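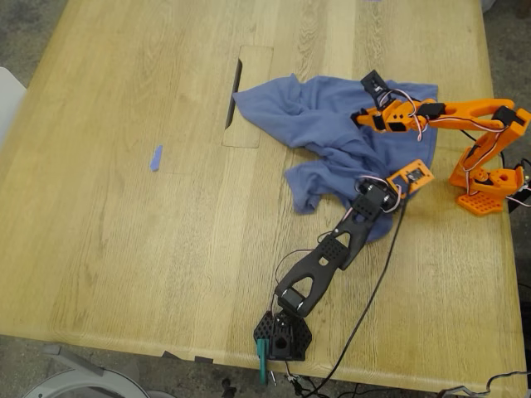

The two arms and a blue cloth at the Waltindale workroom. Photo: Stornoten

Waltindale Workroom Completes First Set of Cloth-Handling Examples

May 18, 2023

Stornoten has completed the first stage of recording for Jeta, a project in which a pair of small robot arms is taught to handle clothing and household cloth. The set contains 1572 recorded examples, all of them made by human operators at the Waltindale workroom. It will be used to train a learning system that controls both arms together.

Cloth was selected as the subject of the first stage after a review of earlier work at the institute. Rigid objects such as blocks and cups had given good results with a small number of examples. Soft items had not. A shirt dropped on a table takes a different shape each time, and a program written for one arrangement of folds is of little use for the next.

"The system has no rule that tells it where a sleeve is," said Jaruwan Nilsuwan, who directs the project. "It has only what the operators have shown it, and so the quality of the showing matters a great deal."

The arms are made largely from 3D-printed parts and are driven by servo motors. They share an oak table, one printed in orange and the other in black. During recording, an operator guides the arms through a task from start to finish while the joint positions and the camera views are stored together. Each example begins with the cloth dropped by hand, and operators are instructed not to arrange it beforehand.

A team of 14 operators took part in the first stage. All completed a training period under Lukian Maksymiv before their recordings were accepted into the set. According to the project's working notes, the most common fault among new operators was haste. Quick movements produced examples in which the cloth slipped out of a gripper and was caught again by luck, and such examples were removed during checking.

Mistakes that an operator noticed and corrected were kept. Vsevolod Dovhaniuk, who is responsible for the training software, asked for this at the start of the project. In his view a system that has seen only clean attempts has no means of recovering from a poor grasp.

"We would like it to see a missed edge and a second try," Mr. Dovhaniuk said. "That is ordinary handling, and it belongs in the record."

Attention was also given to the grippers. A finger must come close enough to the tabletop to get hold of a single layer of fabric, and a finger that presses down too hard puts strain on the servos. Operators were asked to approach folds from the side where possible and to pause before closing. Hems and ribbed sections were recorded as separate groups, as they are thicker than the surrounding cloth and behave differently when lifted.
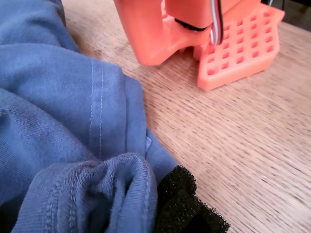

Checking and Labeling

Every example was viewed by a person other than the operator who made it. Reviewers marked the start and end of each grasp, noted the type of cloth, and recorded whether the task had been finished. Where the reviewer and the operator disagreed, the example was passed to Barry Hulme, the data manager, for a decision.

Mr. Hulme reported that 29 examples remain under question and are not included in the published total. Most of them concern the meaning of "finished." A garment may be flat with one corner turned under, and the written instructions did not say whether this should count. The wording has been revised for the next stage.

Next Stage

Recording for the second stage will begin in September. It will cover folding, where the first stage was limited to grasping, lifting and spreading. Part of the work will move to the Phetsri site, where Lertchai Pongsiri will supervise a second table built to the same plan. Stornoten expects that examples from two locations, with different lighting and different operators, will make the trained system less dependent on the conditions of any one room.

Results from training on the first set will be reported once testing is complete. Persons who wish to apply as operators for the second stage should contact the project office at Waltindale. Previous experience with robot arms is not required.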